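From: Femke Maes
To: Prondasham Insect Survey list
Date: September 2022
Subject: Re: Leaf miner records, Drotdale plots

Ward Verhoeven wrote:
> We have 565 mines logged for August from the two Drotdale plots.
> Should leaves with an empty mine be entered, or only those with
> a larva still inside? Harms has been leaving the empty ones out.

Dear Ward,

Please enter both. Vacated mines are valid records provided the host plant is named and the exit slit has been checked with a lens. Use code 2 in the stage column for vacated mines, and leave the larva column blank.
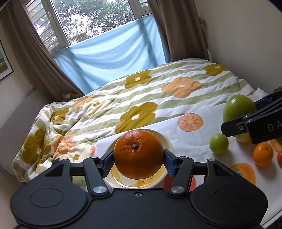
Rearing containers should be labeled with the plot number and collection date before they leave the site. Material that arrives at Astach without a label cannot be added to the database, even when the adult is later identified.

Members holding paper records from before 2000 are asked to send copies to me by mail. Originals should stay with the recorder until the copies have been checked.

The revised entry sheet will go out to all plot leaders next week.

Sincerely,
Femke Maes
Records Coordinator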